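# Plosell murals

Records of painted utility boxes and underpass walls in Plosell, kept by Efren Talavera. There are 260 entries, one row per site, with street, artist (if known) and the year it was painted.

The `status` column says whether a work is intact, faded or painted over. It was last checked in August.
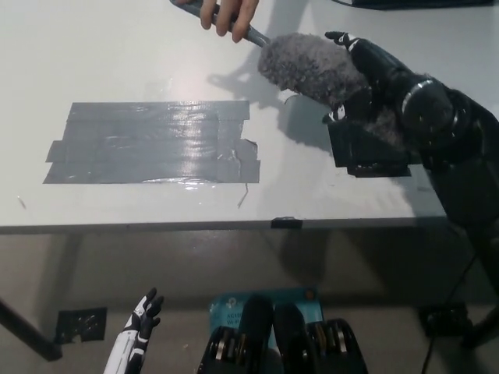 Sites on the Konum side of the canal are missing artist names in 42 rows. Please send corrections by pull request, with a source.

Text is CC BY 4.0.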